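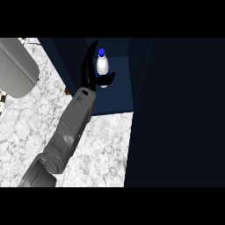
A simulated arm holds a white bottle with a blue cap inside a navy cabinet. Rendering of the kitchen cell.

Hornico set its July budget for the Druston site with one line still open: the arm. Nermin Uçar, who plans equipment there, wants the reach work finished in simulation before a purchase order goes out.

Cabinets drive the choice. An arm mounted low beside a counter has to come in at an angle, past the edge and clear of an open door. Slim fingers help. A longer arm gets deeper inside but needs a heavier base, and the base has to be bolted to something.

Two suppliers are on the list. Dönmez quotes the arm, gripper and controller as one package, with delivery in 9 weeks. Jurkent prices the gripper separately and charges for spare fingers in sets of three. Uçar puts fingers under consumables, where they are charged to the operating budget.

The plan calls for 193 simulated picks per arm, with the door at several angles. Uçar expects the runs to take up nearly half of the planning hours. Floor work, guarding and training sit on a separate sheet, and the quote for guarding has yet to arrive.

Both supplier quotes expire on Sat 10 April. Uçar has asked for extensions in writing.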